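Dye bench notebook – indigo vat, Monday

Carrying on from Friday's pages. Aslı has the first half of the reduction series in her own book, so only my half is in here.

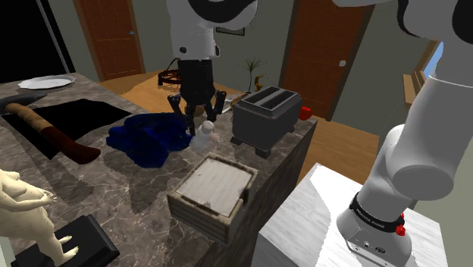 Vat prep

Made up vat B from the Skarndale powder, new tin. The old tin had about a spoonful left and I kept it back for a side-by-side later. Recipe as on the card inside the cupboard door: fructose, lime, indigo, hot water. Weighed 225 g fructose and 195 g lime. The lime is more than the card says. Gülizar's note from last month was that vat A went flat by the second day and she thought it was short of lime, so I am trying it her way before we change the card.

Stirred slowly for five minutes, lid on, left it. At 9:30 it was navy and dull with no skin. At 10:15 there was a thin coppery film at the edges and the liquid under it was going green. By 11:00 it was a clear yellow-brown when I held up a jar of it, with a decent flower in the middle. pH strip read between 10 and 11. The strips are from the opened pack and I don't trust them to better than that.

Temperature dropped faster than I expected. The blanket is too short for the taller bucket. Somebody please bring in the old sleeping bag, Attila offered it and then forgot.

Cotton

Scoured all the cotton together, long simmer with soda ash. The water came off the color of weak tea, so I did it again. Second water nearly clear. The Sarıgül cotton gave off a lot more than the sheeting, and it still beads slightly when you drip water on it. I'd call it under-scoured and will note that against its results.

Swatches wetted out before dipping and squeezed by hand. I cut notches in the corners this time instead of using tags, because the tags in the last set bled ink:
One notch – sheeting
Two notches – Sarıgül
Three notches – the twill Defne bought in

Dips

First dip two minutes, out, air until no green left. Sheeting took roughly 5 minutes to turn, twill a good deal longer. Second and third dips same length. I stopped the sheeting after three and took the other two fabrics to six.

After three dips the sheeting is a mid blue, even, slight paler line along the fold where I didn't open it properly under the surface. My fault, not the vat's. Sarıgül is patchy as expected. The patches follow the weave in places and look like leftover size. Twill is the best of the lot, dark by the fourth dip and not much darker by the sixth, so we could stop at four and save the vat.

Stirred up some sediment on dip five by going too deep. There are gritty specks on the twill from it. They rinsed off but left small marks. We need the mesh basket back from the wool bench.

Rinse and crocking

Cold rinse, then a vinegar rinse, then cold again. Hung on the line by the back door, out of the sun.

Rub test with white cotton, ten strokes, dry. Sheeting left hardly anything. Twill left a clear blue smear from the six-dip piece, less from the corner I clipped off at four. Another reason to stop at four. Wet rub to be done once everything has had a day to cure.

Ayten asked whether the extra lime makes the crocking worse. I can't tell from this set, having changed the lime and the powder together. That was careless planning. Next vat should be new powder with lime as per the card, and nothing else moved.

Odds and ends

The order to Desum has gone in: ref 947, lime and a kilo of fructose. Their soda ash has gone up again so I left it off and we'll use what we have.

Flostach soap bottle is nearly empty. It foams too much for the final wash anyway. Gülizar prefers the plain flakes and I agree with her.

Small scale reads a gram or two heavy when it's near the window – moved it to the shelf, please leave it there.

Vat B fed with a little fructose at 4:00, stirred, lid on. Flower was thin by then and the liquid more green than yellow. Will check before doing anything else tomorrow.

To do
Wet rub on all three fabrics
Re-scour the rest of the Sarıgül, longer, maybe overnight soak first
Light test strips in the south window, half covered with card
Ask Aslı for her dip times so the two halves can go in one table
Mesh basket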